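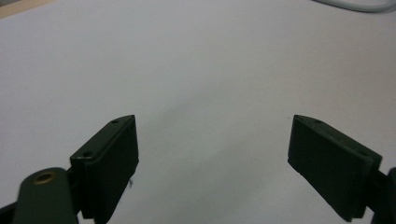 Gripper fingers over a white surface.

March
By Sadia Dhanial

Project report: Alert delivery in the Serkstead building test

The project compared two ways of sending an emergency message to the occupants of a teaching building: a single text message, and a text message followed by an automated call. The building was Mowat Hall. It has three floors and poor cell coverage in the basement labs.

Method

The contact list held 1242 entries. After duplicates and expired accounts were removed, a sample of 200 people was drawn and split evenly between the two methods. Messages were sent through Clister, the notification package already licensed by the department. Each message asked the recipient to reply with one digit. A reply inside ten minutes counted as confirmed. Later replies were logged but left out of the totals.

Both sends went out at 10:40 a.m., during a class period. Recipients had been told that a test would take place that month but were not given the time.

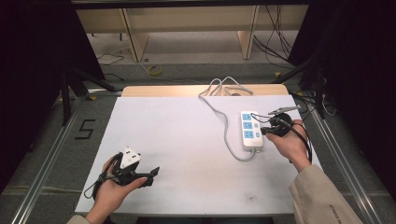
Davina Menzies, reading the draft, objected that a confirmed reply shows only that a person has seen the message, and asked for the word "reached" to be taken out of the results. It has been replaced with "confirmed" throughout.

Results

Text only: 63 confirmed out of 100.
Text and call: 68 confirmed out of 100.

The difference is small and could be chance. Most of the unconfirmed entries in both groups were people scheduled in the basement labs at the time of the send. The call did little for them — a phone with no signal misses both.

Limits

One test on one morning is a narrow basis. The sample included staff who work off site, and the list does not mark them. Reply times were taken from the Clister log, which records to the minute, so replies close to the cutoff may be in the wrong group.

Next steps

Repeat the send in the late afternoon. Add a desktop alert on the lab computers and record it as a separate channel. Ask the department to add a location field to the contact list before the second test.

Related reports
Nomlow evacuation route survey
Contact list upkeep: a short guide
Radio coverage in basement rooms
Writing alert messages under 160 characters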